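Comparing fingertip pads on a multi-finger hand

These steps are for checking two sets of pads on the same hand, using a shopping basket as the target. Allow a morning for it.

1. Fit the first set of pads and run the Barkar controller's zero routine with the fingers open and touching nothing.

2. Set the grip limit to 12 newtons. Leave it there for both sets.

3. Park the cart so the handle is on the wrist side. Bring the hand in over the handle, fingers down, and stop above the basket floor. Save this as the start pose.

4. Check the thumb before you go lower. It sits further out than the other fingertips and will catch the side wall first - shift the wrist if the gap looks tight.

5. Put one item in the basket and run 105 picks. Log every drop and every wall contact.

6. Change the pads, zero again and repeat from the saved pose.

Hadiza Nwankwo at Flunerbridge keeps the log sheet we use. Replace pads after 1,000 picks, even if they look fine.

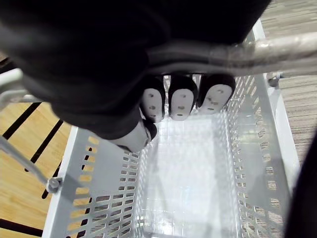

Start pose over the empty basket, thumb close to the left wall.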